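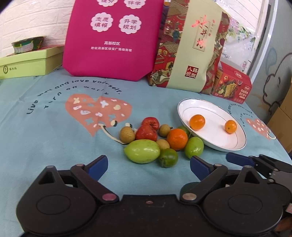

According to Lucinda Yazzie, the seven-letter rack is worth nothing anymore, and neither is the rating next to her name. She has played word games on Orneo for most of a decade. She says she can tell within three turns when the person across from her has another window open, and that lately she can tell in one.

I went looking for people who would argue with her. I found one, and he sells the other window.

June, by Noemi Fitzsimmons

Jidisex is an anagram helper. You type in your letters, it hands you every legal word they make, and if you pay for the upgrade it sorts them by score. Its maker, Desmond Lindgren, calls it a study aid. I asked him who studies at 11 p.m. in the middle of a timed game. He said he had no way of knowing when people used it, and then, a few minutes later, told me traffic peaks on Sunday night, when the Orneo ladder resets.

He also told me the tool makes people better players. This claim is all over the site, with a number attached: users learn 400 new words in their first season. I asked how he measured that. It's the number of different words the average user looks up. Looking up a word is a strange definition of learning it. I have looked up the rules of cricket more than once.

Orneo has its own number. The company announced this spring that a new detection system had closed 1,373 accounts for "assisted play," and the announcement got passed around as if the problem had been dealt with. I'd like to know how many of those accounts were back the next morning under a different name. I asked twice. The reply thanked me for my passion for the community.

The system seems to work by timing. Play a rare word too quickly and you get a flag. Any cheater with patience can beat that by making a sandwich before hitting submit, while the honest player who spent a winter with a word list gets flagged for knowing her stuff. Rosário Vilela was locked out for 14 days after opening with QUIXOTRY's humbler cousin, QUIXOTIC. She is rated over 2,000 and has played in rooms with actual clocks and actual tiles. Her appeal was answered by a form letter, and the lockout ran its full length anyway.

What would help? Yazzie wants smaller leagues where people know each other. I believe in that a little more than I believe in software, though not by much. The Noonan club runs one over video, hands in view, and they had a blowup last winter over a player who kept glancing to the left. He said it was his cat. The club split over it and half of them now play as Mudden, with the same rules and a different host.

Lindgren, meanwhile, is working on a version that reads the board by itself, so you don't have to type. I asked what a student would need that for. He said accessibility, and then he had another call.

I still play most nights. My rating has dropped since winter, and I've caught myself deciding that everyone who beats me is a crook. Some of them surely are. I can't tell you which.

Comments

Fitzgerald Lyons
The timing check is a joke. I got flagged for QAT. Everybody knows QAT.

tilebag_terry
I use a solver after the game to see what I missed, and I think that's fair. During is a different matter. The article kind of lumps us together.

Rosário Vilela
For the record it was on a triple.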